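Nulstead Peg Cell Set-Up Guide
Section 4: Setting Up and Checking the Simulated Cell
Revised 11/18/21 by Feng-yi Ng and Analyn Padilla

This section covers loading the peg-and-block cell in the Wuson simulator, checking the arm mount, placing the parts, and running the first approach. Complete Section 3 (installation and license) before you start. If you are restoring a cell that was saved by another user, go to 4.5.

4.1 Before you load the cell

1. Close any other cell that is open in Wuson. Two open cells will share one physics clock and both will run slow.
2. Open the Settings panel and confirm that the solver limit is set to 2000.
3. Confirm that the control rate is 83. The default after a clean install is 33, which is too low for peg work.
4. Set the arm to Hold. The Hold light in the tool bar turns amber.

Note: Settings are stored per user. If you log in under the shared account, check steps 2 and 3 again.

4.2 Load the room and check the mount

1. Select File, then Load Cell, and pick the peg cell from the Jostine folder.
2. Wait for the progress bar to clear. Loading takes almost 299 seconds the first time and much less after that.
3. Find the green mount. The round white flange must sit flush on the face of the mount.
4. Orbit the view and look at the joint between the flange and the first link from both sides. There should be no gap and no overlap.
5. Open the Joint panel and compare each joint value with the home values printed in Appendix B.
6. Open the gripper fully using the Jog tab. Keep it well above the floor.

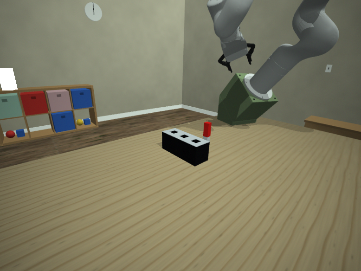
7. Select Save Home. The program writes the current joint values to the cell file.

Caution: Do not drag the mount with the mouse. The arm moves with it, but the saved home values do not, and the next run will start from the wrong place. If the mount has been dragged, press Undo until the mount is back or reload the cell without saving.

Note: Furniture and wall items in the room are set as fixed objects. They can be hidden in the Layers panel to speed up drawing. Hiding them has no effect on contact.

4.3 Place the block and the peg

The block has three square holes in a row. The peg is a square post with a red upper part. Both are loose objects and will move if the arm touches them.

1. In the Parts panel, select Block and enter the position from your job sheet.
2. Turn the block to the angle on the job sheet. Any angle is allowed as long as all the holes face up.
3. Select Peg and stand it upright with the red part on top.
4. Leave enough room beside the peg for the gripper fingers. A peg that stands tight against the block is hard to grasp and should be moved out unless the job sheet calls for it.
5. Press Settle. The parts drop the last small distance and come to rest.
6. Check the peg again after settling. If it has fallen over, raise its start height slightly and repeat step 5.

Caution: Never place a part so that it overlaps another part or the surface under it. When the clock starts, the overlap is released all at once and the part is thrown clear of the work area.

4.4 Check the approach from above

1. Load the table layout and switch to the overhead view. Repeat 4.3 for this layout, as part positions are not carried over.
2. Release Hold and select Approach at slow speed.
3. Stop the arm while it is still above the peg. The tool must be clear of both parts.
4. Look for the arm's shadow on the table. If no shadow is drawn, turn on Shadows in the View menu. It helps when judging height from this view.
5. Confirm that the arm does not block your view of the holes. If it does, change the elbow setting from Up to Side and run the approach again.
6. Set the arm back to Hold and save the cell under a new name.

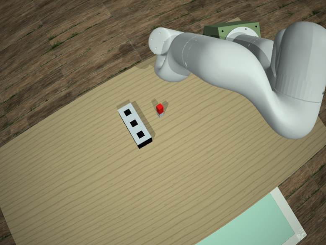

Figure 4-2. Overhead view of the table layout, tool held clear of the block and peg.

Note: The green mount is partly hidden by the arm in this view. Use the room view for all mount checks.

4.5 Restoring a saved cell

1. Load the saved file and leave the arm on Hold.
2. Compare the home values with Appendix B. Files saved before the Kwan update use the old joint order and must be converted with the tool in the Extras menu.
3. Run 4.4 once before starting any recorded job.

If the arm jumps when Hold is released, set Hold again, reload, and check the control rate. If it still jumps, send the cell file and the log to Kai-wen Lai at the Nulstead help desk. Keep the original file unchanged until you have a reply.

Continue with Section 5, Recording a Job.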